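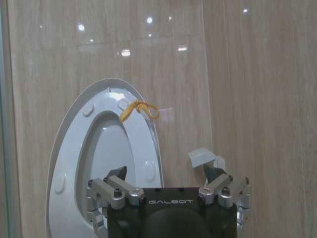 Manaia McAlister

4. Fit and comfort over time

Comfort first, as it was what people wrote most about. 281 pairs went out, all the Clestano court shoe, whole and half sizes, two widths. Same laces, same insole. Wearers kept a short diary and handed it in at the end of each month. No prompts beyond "how did they feel today". We wanted their own words, not ours.

Early entries are mostly kind. Soft, light, good out of the box. A fair few mention a tight toe on the first outing, then drop the subject. Those who had worn the older Grewal shoe before were harder to please, and said so. The heel came up again and again: firmer on the Clestano, which some liked for quick turns and others found tiring by evening. De Graaf read the diaries without knowing who had worn what and sorted them by complaint. I did the same separately. Where we differed we talked it over and, if still stuck, left the entry out.

Width matters more than we had thought. Wearers in the wide fitting hardly mentioned rubbing. In the standard fitting it was the most common grumble, little toe mainly, and it did not go away with use as the shop staff in Rultville had told people it would. Length was fine. Fig. 3 shows complaints by month for both fittings; the lines part in March and stay apart. We have no good explanaton for March. Sock choice, perhaps, but socks were not recorded.

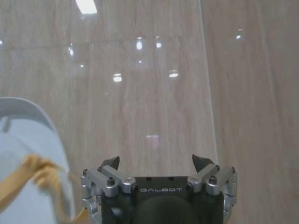 Tongue slip next. Smaller problem, more annoying to read about. Nine wearers gave up on the shoe because of it, all of them playing indoors on the Drundanon courts. Re-lacing through the top eyelet helped those who tried it. Not everyone did, and we had not told them to, so no fair comparison can be made here.

Casual wear was outside the plan but turned up anyway. Plenty of diaries have the shoes going to work, to the shops, on a train. We kept these days in for comfort and took them out for grip (section 5). A stricter study would of split the two from the start.

At the close we asked one plain question, would you buy them again. 80 per cent said yes. That is higher than the diaries would suggest. People who wrote about sore toes in May were still saying yes in July, and De Graaf's view is that the look of the shoe carries a lot of it. I am less sure. The pairs were free, and price was left out of the question altogether.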